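Counting What We Throw Out

Tuesday, June 6, 2023

The town of Plisbridge would like me to weigh my garbage. A flyer came in March, printed on very heavy paper for something about waste, and it said the average household here throws away 467 pounds of food a year. It didn't say who worked that out, or how, or whether coffee grounds count. I wrote to the address on the back and got a link to download the same flyer.

I'm not against wasting less food. I grew up scraping the mold off cheese and I still do it. What bugs me is the number. Somebody had to stand over somebody's trash to get it, or else somebody filled in a survey, and I have filled in surveys. I lie on them, mostly out of boredom.

Then there's the app. It's called Eler, and the flyer has a square code for it. You log every item you buy and every item you toss, and it tells you how much money you "rescued." I gave it 17 days. According to Eler I rescued $145, nearly all of it for eating leftovers I was going to eat anyway. It also wanted to know my birthday.

Logging was the worst part. Half a banana goes in as a banana. Ketchup has to have an expiration date, and I have never in my life looked at the date on ketchup. I doubt you have either. 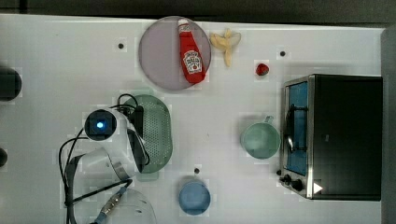

Ketchup, a banana, a strawberry. Try logging that.

The people at Zustwood, one town over, skipped the app and just put out bins for scraps. I hear theirs get full. I also hear they get raccoons, so I'm not ready to call that a win, and I'd want to see where the truck goes afterward.

For now I've deleted Eler and kept the flyer, blank side up, for grocery lists. If the town ever sends me its math, I'll post it.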